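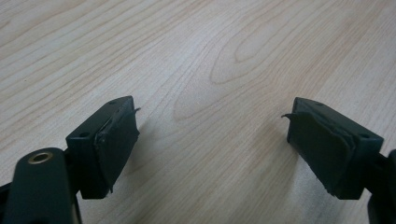
Çınar Table Top, Light

The Çınar is our pale beige table top for kitchens, workrooms and shared offices. We sell it without legs, so you can use the frame you already have or order the Walter steel frame together with it.

Every top has its own grain. On some pieces the lines go almost straight, on others they bend into a long oval knot with rings inside each other, similar to a drop of water. We do not sort these out and we do not take returns for knots. If you prefer a calm surface, please write it in the order note and Sevim Akyol from our Surnstead shop will choose one for you.

Surface: smooth, slightly matte
Thickness: 30 mm
Price: 490, frame not included
Delivery: 14 working days

Care
Wipe with a soft cloth and a little water, always along the grain. Please do not use scouring powder. After oiling, leave the top for 24 hours before you put anything on it. Oil is sold separately.

Custom sizes are possible, but they take longer. For these please ask Muammer Ateş at the Trekisia workshop and send a simple drawing with all measures in millimeters.

Page updated 11/09/2024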